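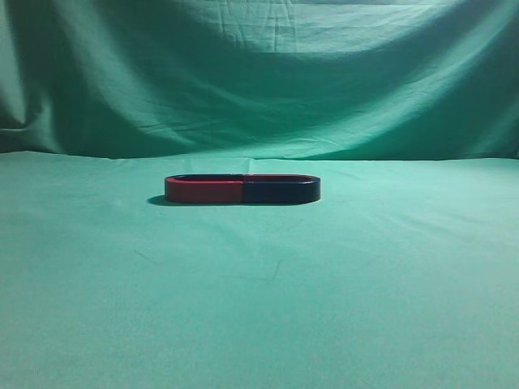 Search Stellolside Help Go Clear
5 min read

Best way to store red and blue magnets so they don't go weak??

Hi all, quick one before I pack the science cupboard up again. Got a bunch of red and dark blue magnets from the Bumano school kit, plus older ones that came in a shoebox when the last teacher retired. Some of the older horseshoe ones barely pick up a paper clip now. The newer ones are fine, still snap right onto the radiator.

They've been in a plastic tub all thrown together. I read somewhere you're supposed to put an iron bar across the ends but we never had any, or they got lost, no idea. Also read you can just stick two together. Which two ends tho? And does it matter if the paint is kind of mixed, like red AND blue on the same arm? I always told the kids red is north, blue is south, one arm each. Now I'm not sure I've been telling them right.

Lesson is in April so I'd like them working by then. Class is 5th grade if that matters. Don't really want to buy a whole new set.

Sivaprasad Rodrigues

58 shares

Posted by Quan

Ok so couple things.

The bar across the ends is called a keeper. Soft iron or plain mild steel. Goes across both tips of a horseshoe, so the field has a path from one pole to the other through the metal. Helps a lot with the older steel and alnico kinds, those lose strength easy if they sit around open. Ferrite ones (usually black or dark gray under the paint) care a lot less.

No keeper? Two horseshoes of the same size, tip to tip, is fine. North against south on both sides. You will know. If it's right they pull together by themselves and you get one closed loop. If they push apart flip one over. Don't force it and don't tape it shut the wrong way, that's about the worst way to leave them.

Now the paint. Don't trust it. Seriously. Paint is put on at the factory and it's usually right but not always, and I've had sets where each arm was half and half in two colors and it told you nothing until you got a compass out.
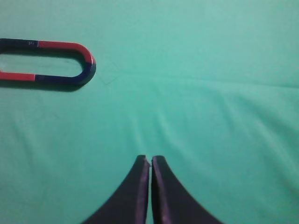
So get the compass out. Takes 10 minutes for the whole tub. Lay the magnet flat on a table away from anything steel, bring the compass slowly up to one tip, from a hand's width away, not touching. The compass needle's north end (the one that normally points north) swings toward the magnet's SOUTH pole. People get that backwards all the time, I did too. Then do the other tip, should be opposite. If there's an N or S printed on it check that against the compass too.

Keep the compass well back or you can flip the needle itself, and then everything reads wrong for the rest of the day. Ask me how I know.

If the paint turns out wrong just put a bit of masking tape on each tip and write N or S. Kids don't mind. Could even be the lesson, have them find out which ones are painted wrong.

And quit tossing them in the tub!! Knocks and drops are bad for the old ones. So is heat, so don't leave them on that radiator.

Posted by evlow_attic

had the same kit. i use a big steel washer across the ends, hardware store, cheap. works ok. wrap each one in a sock

Posted by Stellolside Tinkerer

Agree with Quan mostly. Would add, the weak ones probly won't come back just from storing them right. Keepers slow it down, they don't recharge anything. If a magnet is really gone you need somebody with a magnetizer, try the high school physics department or a community college, some have one in a back closet. Few seconds per magnet.

Stroking it with a stronger magnet can work a little on a plain steel bar. On a horseshoe it's fiddly, I wouldn't bother.

Storage wise, I line a drawer with felt, pairs laid flat, a gap between pairs. Bar magnets go side by side with opposite ends together, keeper at each end. Keep it all away from bank cards and old tapes. And slide pairs apart sideways when you take them out, easier on the fingers than pulling straight.

57 found this helpful Share Add a comment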